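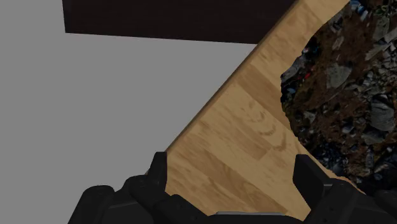
Wrist view in the simulator: wooden plank between the fingers, rubble off to the right.

I've had the Punby gripper kit on my bench since January, and I keep getting asked at the shared shop whether it's worth the money, so I'm finally writing it all down in one place. Short version: yes, if you like assembling things and can live with a manual that skips steps. Longer version, well, get a coffee.

First, what you get. Punby sells a two-finger gripper for small home-built arms, plus a simulator license with a model of the same gripper in it. The fingers come as a bag of black segments, pins and screws, and the palm is one grey piece. There's a driver board, a cable that's too short (more on that!) and a printed booklet. My arm is a Vukovetti that Máté Vass and I built together last year, and the adapter plate bolted right on. I was ready for an evening of filing holes and didn't have to touch a file.

Assembly took me 8 hours over several evenings. The booklet claims you can do it in one sitting, and maybe you can if you don't put the left finger together mirror-wise like I did. The drawings for left and right are nearly the same and printed small, and the only clue is a tiny notch on one of the knuckle plates. Look for the notch. I had to drive out every pin and start over, and one of them left a scratch I still see every time I walk by.

The screws are good ones, though, and the threads are clean. Ximeng Long, who has built way more of these than I have, told me to put a dab of threadlocker on the knuckle screws from day one. I ignored that, and the right finger started to rattle after a couple of weeks. So, you know, listen to Ximeng.

Now the simulator, which is where I've spent most of my time, and which I expected to hate. I figured it would be a throw-in. It's the best thing in the box! You set up your objects, put the camera on the wrist, and practice before anything heavy gets near your real hardware. My project is a little yard helper for sorting lumber scraps out of the mess behind the shop, so I've been running planks next to a rubble pile over and over. The stones look surprisingly nice, lots of browns and slate blues, and the plank has a proper grain to it. The floor is just flat grey with nothing on it, and I'd love some kind of grid there, because judging distance over that blank surface is hard on the eyes.

What I like most is that the wrist view tells you a lot about alignment. With the fingertips right up against both edges of a board you can see straight away whether you're lined up with it or coming in crooked. When my plank sits at a slant I rotate the wrist until its edges run between the two tips, then creep forward. I got that habit from the simulator and it carried over to the real arm almost unchanged, which saved me at least one cracked plate, I'm sure of it.

What I like less: the fingers take up a big chunk of the bottom of the picture. They're bulky, with all those rounded segments, and since they're black it's tough to make out the shape of anything dark close beside them. On the shadowed side of the rubble I'm sometimes guessing. You can brighten the lighting in the settings, but it's buried three menus deep and goes back to the default whenever you reload. I wrote to support about it and got a friendly reply and no fix so far.

Back on the real bench, grip strength is fine for what I do. It holds scrap pine and short lengths of trim without complaint. It does not love anything wide and slick. Analyn Evangelista handed me a piece of waxed shelf to try and it slid right out and landed on my shoe. She suggested gluing strips of thin rubber to the inside of the tips, and that helped a lot. A kit at this price should come with some sort of pad, if you ask me.

And the price is the sticking point for most people. I paid 400 dollars, shipping included. The Zadley one that Yuzhen Yan uses was cheaper, and it arrives assembled, so if you just want a gripper and have no interest in building one, go look at that first. It has no simulator, though, and the fingers don't open as far. I borrowed it for a week and missed the wide opening right away on lumber.

Few more odds and ends:

The cable. It reaches from the palm to the elbow of my arm and then stops. Buy an extension when you order the kit or you'll be waiting on the mail like me.

Noise. There's a whine when it closes slowly. My dog leaves the room.

Updates. The last simulator update broke my saved setups and I had to place everything again by hand. Keep copies of your files somewhere else.

Spares. I ordered an extra knuckle plate and it showed up in 10 days, packed well, with the right pins in the bag.

Would I buy it again? Yep. I'd want pads in the box and bigger drawings in the booklet, and I'd pay a little extra for a longer cable. Next up for me is getting the real arm out behind the shop with an actual pile of boards, once I've printed a cover for the driver board. I'll add to this review when I've had it outside for a while.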